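Sullanell handling fault

The Sullanell handling fault was a recurring grip failure in a two-armed robot run by Avberg, first logged in November. Fingers closed late on the black molded pieces – about 30 misses before anyone stopped the line. No injuries. Kittipong Khamphan traced it to a stale wrist offset, tho the first report blamed the fingertips.

Robot hands and the black pieces.

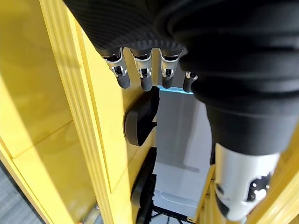
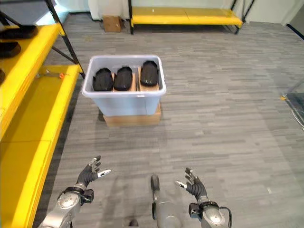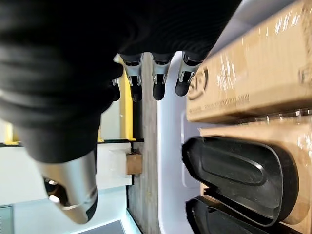
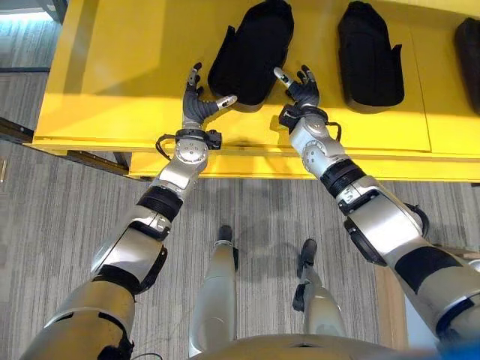
The offset is now checked at every start. Mabli Phillips wanted a hard stop after 2 misses – adopted, later droped.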